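March
Rosalinda Salazar, second-year project report. Supervisor: Kalliopi Popescu

Does coloured paper get more replies? A second look at the Gurthorpe letters

Anyone who has worked in an office that sends letters will have heard that coloured paper works. People open it, they keep it, they find it again under the pile on the hall table, and they send the slip back. Green is said to be best because it is calm. I had heard this so often that I took it for a fact until I went looking for where it came from, and my project grew out of how little I found. 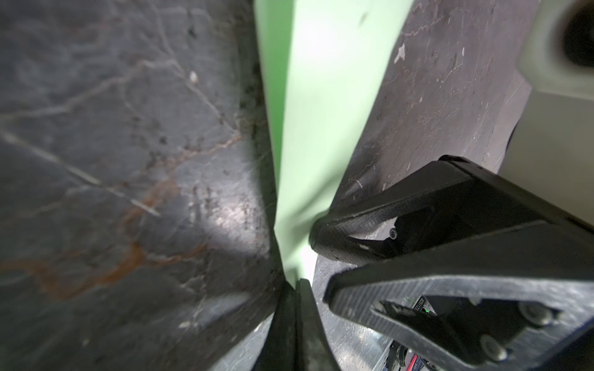
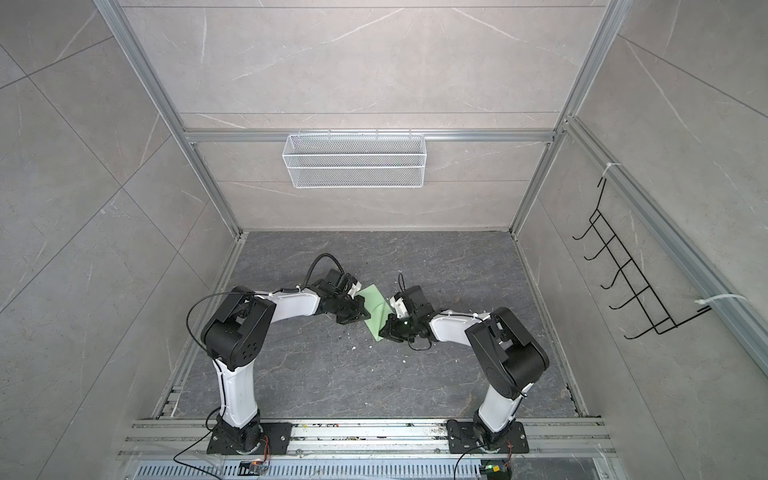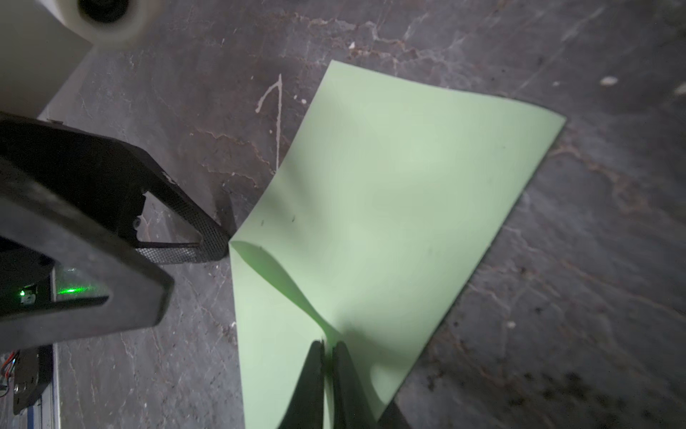

Light green against dark grey.

The claim I chose to test is a local one. Risis, the housing association that runs most of the rented homes in Gurthorpe, writes to its tenants once a year to check who lives in each home and how they want to be contacted. For years the letter was white and the reply rate was poor. Then it was changed to pale green, and the reply rate went up. The story has since been repeated in a tenants' newsletter, in a sales booklet from the paper supplier, Zulon, and in at least one talk to other landlords. By the time it reached the booklet it had become "green paper doubles response". I could not find anyone who had worked that out.

1. What was claimed and what was recorded

Risis let me see its summary sheet for the green letter. It sent out 2,154 letters and got 971 slips back, or 45 per cent. That is a respectable figure for this sort of mailing and I have no quarrel with it. The trouble starts with what it is being compared with.

For the white letters there is no such sheet. There is an email saying the reply rate was "well under a third", and a note in an old file which says "same as last year, poor". When I asked what happened to the slips themselves I was told they had been typed up and thrown away, and that the typed list had later been merged with the repairs list. So the "before" half of the comparison is somebody's memory. Even if we take "well under a third" at its word, going from just below a third to 45 per cent is not doubling.

The count of 971 also needs a small warning. It includes slips handed in at the front desk, and in the year of the green letter the desk staff had been told to ask every visitor whether they had filled one in. If they had not, they were given a spare. I was told this quite cheerfully, as a sign of how well the year had gone. Nothing on the sheet separates the desk slips from the posted ones.

2. What else changed

This is the part I would have expected someone to have looked at already. I asked for one copy of the last white letter and one of the first green letter, and laid them next to each other. The colour was the least of it.

The white letter ran over both sides and began with a paragraph about data protection law. The reply slip was at the bottom of the second side, so that cutting it off took away part of the text on the front, including the phone number. It asked for eleven pieces of information. It had no closing date. Tenants had to find their own envelope and pay for a stamp.

The green letter was one side. It opened with "We need to check your details by the end of the month". The slip asked four questions. A reply envelope was enclosed and the postage was paid. The new wording was written by Mladenović, a small design studio in the town, which told me by email that it had been asked to "make the letter shorter and friendlier" and that the green stock had been a late addition because Zulon had offered it at the same price as white.

I find it hard to see how anyone could look at those two letters and decide that the colour did it. A prepaid envelope alone would be my first guess. A deadline would be my second. But "we stopped charging people for the stamp" does not make much of a talk, and it certainly does not sell green paper.

3. My own test

I wanted to change the colour and leave everything else alone. Risis would not let me near the real mailing, which is fair enough, so I ran a small version with a different letter. I wrote a one-side letter asking for views on opening hours at the public library, with a slip to tear off and a prepaid envelope. Sixty people agreed to be sent something by post for a student project without being told what it was about. I drew their names from a bag, and half got the letter on white and half on pale green. The wording, typeface, envelope and day of posting were the same for both groups.

Of the thirty white letters, seventeen slips came back. Of the thirty green ones, twenty-one did.

My first reaction was disappointment, as I had been rather looking forward to a flat result. My second was to work out how much notice to take. With groups this small, a gap of four slips is not much. If colour made no difference at all, luck would still give a gap of that size or bigger, one way or the other, more than one time in four. So my test does not show that green works, and it does not show that it doesn't. It does make "doubles response" look silly, although it could not rule out a more modest benefit, and I should be as strict with myself about that as I have been with the booklet.

There are other faults. Everyone on my list had already agreed to take part, so they were a helpful lot to begin with. That is probably why both groups did better than the tenants. Two slips came back in the same envelope from a couple who had been put in different groups, and they had plainly talked about it. I counted them both. One person in the green group wrote on the back that she had nearly thrown the letter away as it looked like a takeaway menu. I have no way of knowing how many others did throw it away for the same reason.

4. The wider reading

I read what I could get hold of through the college library. The older work on postal surveys is mixed. Some tests found a small gain from coloured paper, some found none, and a good number changed two things at once. What struck me was that the summaries are much surer of themselves than the studies. A sentence that begins as "in this group there was a slight rise" loses "in this group" the first time it is quoted and "slight" the second.

The explanations bother me more than the numbers. Green is said to work because it is restful. Yellow is said to work because it stands out. Pink has been praised for being warm, and in another place for being slightly annoying and so hard to ignore. If any colour can be explained after the event, then the explanation is not telling us anything. Someone who believed in this properly would have to say beforehand which colour ought to fail.

There is one argument for coloured paper that I do take seriously, and it has nothing to do with mood. If a household gets a lot of white letters, a green one is easier to describe on the phone. Staff at Risis say they can now ask "have you had the green letter?" and be understood. That seems quite likely to me, and useful. It would stop being useful the moment the rent letter went green as well, and I am told this is being discussed.

5. What I would do next

A proper answer would not be hard to get. Risis posts its letter every year anyway. Next time it could print half on white and half on green, pick who gets which at random, put a small mark on the slips, and keep posted slips apart from those handed in at the desk. With a mailing of that size even a fairly modest effect ought to show up. I sent them this suggestion on one side of white paper, with a reply envelope and a date. At the time of handing in I have not had an answer.

Kalliopi Popescu asked me in our last meeting whether I would use green paper myself if I ran a survey. I said yes if it cost the same as white, and no if it cost a penny more. She thought this was a weak ending and wanted me to look at the price of the Zulon stock over the past few years. I did ask. The offer to match white was for the first order only, and Zulon would not tell me what Risis pays now.

Contact: R. Salazar, via the project office | Copyright remains with the author | Back to top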